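Kusance Travel Opens Vavville Office for Family and Group Vacation Planning

VAVVILLE, 7 February 2026 – Kusance Travel has opened a vacation planning office in Vavville, its first outside Prokley. The office will serve families, school groups and retirees booking cruises, park visits and guided tours.

Korkor Dogbe has been named office manager. She joined Kusance as a booking assistant and has spent 10 years planning group trips, most of them cruises and national park tours. She will lead a team of five planners.

"Many of our Vavville clients have been driving to Prokley to go over their plans in person," said Dogbe. "They asked for an office closer to home, and we are pleased to have one."

Kusance arranged trips for 393 families last year. Planning meetings are free of charge, and clients may bring quotes they have received elsewhere for review.

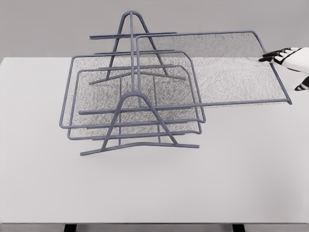

Summer Group Departures

The Vavville office is now taking names for its July departures, including a lake cruise and a rail tour with hotel stays. A deposit of $700 per cabin holds a place on the cruise. Rail tour deposits are set by group size.

About Kusance Travel

Kusance Travel is a member of the Boateng group of travel agencies. It plans family, group and cruise vacations from offices in Prokley and Vavville. Meetings are available by appointment at either office or by phone.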